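573 and counting

We passed 500 drawer demos this week and I am way too happy about it! For anyone new, Latholm is my evenings-and-weekends project. I drive an arm by hand through small chores, record every run, and feed the whole pile to a policy that's supposed to pick up the habit. The current chore is the drawer on the little brown wooden box, with a bottle parked on top.

The bottle was a late addition, and I love what it does to the data. With the top of the box clear I got sloppy and came in from any old angle. Now I have to think about where the fingers go (and so, I hope, will the model). 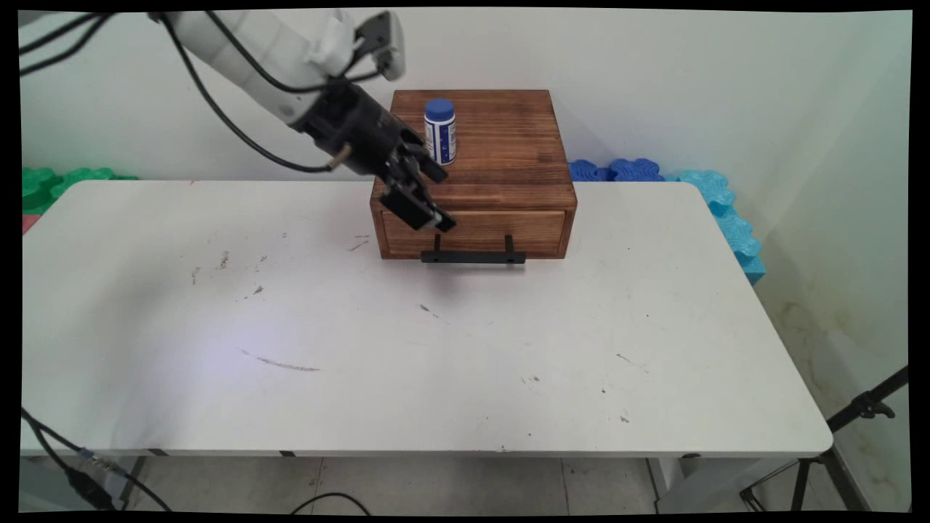
My first batch was too tidy. I'd found one approach that felt good and repeated it until my hands could do it half asleep, and the policy trained on that batch was hopeless the moment the box shifted a little. So I threw out the rule about starting from the same pose. Now I nudge the box between runs, vary my speed, and keep the runs where I fumble the handle and recover. Those recoveries are gold! I used to delete them, which hurts to think about.

Sorting happens in Mevau, the labeling tool I wrote over the winter. It has 2 buttons, keep and toss, plus a notes field I mostly fill with complaints about myself. 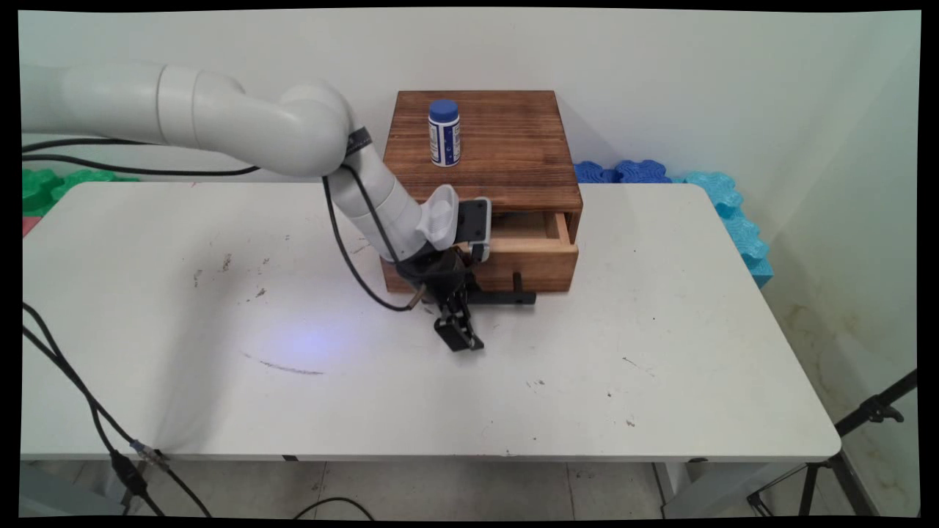
I'm also marking the stretch where the drawer is partway out, as a phase of its own. Before, I only labeled the start and the finish, and everything in between was mush. Seven evenings of relabeling so far, tea going cold next to the keyboard, and I'm still having fun with it.

Next training run starts in March. If it goes well I'll put the bottle on the other side of the box and start a fresh folder.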